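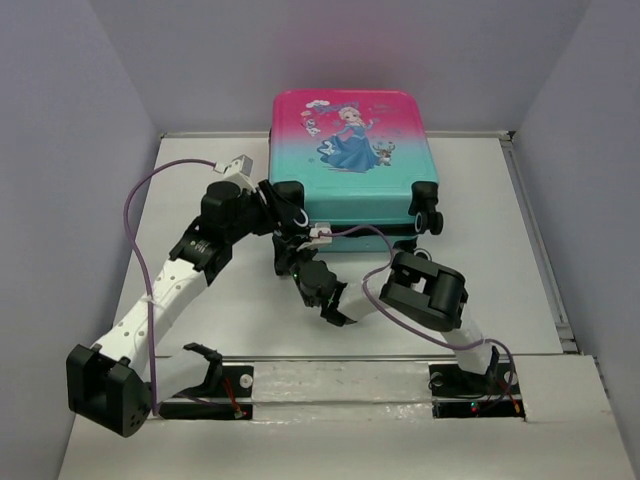

June
Posted by Brenda Aravena

My daughter is six and goes to stay with her grandmother for two weeks at the end of the month. Until this year her things went in the bottom of my suitcase, or in a duffel bag that I carried along with everything else. This year she has her own hardshell with Elsa on it, pink at one end and teal at the other, and she is expected to pull it herself.

I wanted a plain one. I looked at a navy case for a good while and she stood next to me and said nothing, which is how I know when I'm losing. Olaf is on it too, and a small reindeer she says is Sven. My sister Lorena thinks she'll be embarrassed by it at nine. Maybe so. By then the wheels will probably have given out anyway, and there's a cousin coming up behind her who isn't picky.

What I've learned so far about a child's hardshell is that it holds less than you think. A soft bag will take one more sweater if you lean on it. A hard one won't. We did a trial pack last weekend on the bedroom floor, and the first try had 4 pairs of shoes in it, so that was the first conversation. She is down to sandals in the case and sneakers on her feet.

The list we ended up with, for two weeks with a washing machine at the other end:

Seven T-shirts
Four pairs of shorts
One pair of long pants and one sweatshirt
Two swimsuits
Ten pairs of underwear, five of socks
Pajamas, two sets
Sandals
Toothbrush, comb, hair elastics
One book, one stuffed animal

I roll the T-shirts and lay the shorts flat on top. The sweatshirt goes in last because she'll want it on the plane when she gets cold. Swimsuits go in a zip bag on the way there even though they're dry, so that the bag is already in the case for the way back.

The toiletries are in a small pouch from Temden that I've had for years. It leaked once, and I now put it inside a second bag. Sunscreen I'm not sending. My mother has more than she can use, and a big bottle takes up the room of two shirts.

The stuffed animal was the hard part. She has a rabbit that is long in the ears and takes up a whole corner. I suggested the smaller bear. We went back and forth and the rabbit is going in her backpack with its head out, which was her idea and a decent one.

A few things about the case itself, for anybody shopping for one. Check the wheels before you look at the picture on the front. I had her pull this one up and down the hall with a few books inside, then over the seam where the hall meets the kitchen tile, and she managed. Check the handle height too. The first one we tried at the store hit her in the backs of the legs at every step. A bright color helps at the baggage belt. I've stood there watching 80 black suitcases go by and lifted off the wrong one more than once.

Scratches are going to happen. My friend Hortensia has the same kind of printed shell for her son, and after a couple of trips the corners had gone dull and there was a long scrape across the middle. She tried a cleaning paste on it and took off some of the shine, so I'm going to stick with a damp cloth and a little dish soap. I did think about a clear cover. They cost almost a third of what the case did and I don't see the point.

I put a luggage tag on the handle with my phone number, and a card inside with my mother's address on it – if the outside tag tears off, somebody can still work out where it should go. Her name is only on the inside one.

When it's packed she can lift the near end but not the whole thing. Stairs will be mine. I told her the rule is that she pulls it on flat ground and I take it on anything else, and she agreed to that as long as I don't let go of it at the top.

For now it's standing at the foot of her bed with the rabbit sitting on it. She has unpacked it twice to check that the swimsuits are still there. I still have to find the second set of pajamas, and she needs new sandals, so the list isn't final.

Contact | © Brenda Aravena | Back to top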